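# Trollorton table lamp, one year in

I bought this lamp last November for the desk in the back bedroom, where I do the bills and most of my sewing repairs. It was a replacement for a clip-on light that had started to flicker. I wanted something with a proper fabric shade, heavy enough that the cord wouldn't drag it around, and I didn't want to spend much.

**Setup.** The lamp comes in two parts. You screw the ring down over the socket to hold the shade, fit a bulb and plug it in. There was no bulb in the box, and the listing didn't make that clear. The instruction sheet is one page and covers three models, so you have to work out which drawing is yours. It took me ten minutes, most of it spent getting the plastic film off the shade. Peel it before you fit the shade, not after.

**Light.** The shade is white and lets a good amount through the sides. With a warm bulb it lights the whole desk and a bit of the wall. For reading it's fine. For hand sewing on dark cloth it isn't enough, and I still pull over the floor lamp. I tried a brighter bulb, but the glare out of the top was unpleasant when I stood up, so I went back to the first one. 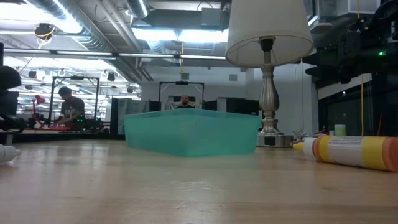

**Switch.** My main complaint. It's on the cord, about a foot from the plug, so on my desk it ends up on the floor behind the drawers. I ran it back up and fixed it to the desk leg with two cable clips – a cheap repair, but I shouldn't have needed it. My sister, Suha Kassab, has the smaller Moline lamp with a switch at the socket, and I'd pick that arrangement every time.

**Stability.** Good. It has been bumped by elbows, a laundry pile and one cat, and it has only gone over once. The shade took a small dent on that occasion. I steamed it from the inside and pushed it out with my thumb, and you have to look for it now.

**Cleaning.** The shade collects dust along the bottom edge. A lint roller works better than a cloth. The base shows fingerprints, and a dry microfiber cloth takes them off.

**Bulb life.** The one I started with was rated for 1,000 hours and lasted until early summer. I've used an LED in it since then and the shade stays much cooler.

I also looked at the Yammine, which has a dimmer but costs nearly double. If you sew or draw in the evening, the dimmer and the brighter output may be worth paying for. For a bedside table or a desk where you mostly read, the Trollorton is good enough. I'd buy it again, with a longer look at where the switch was going to land.

Four out of five.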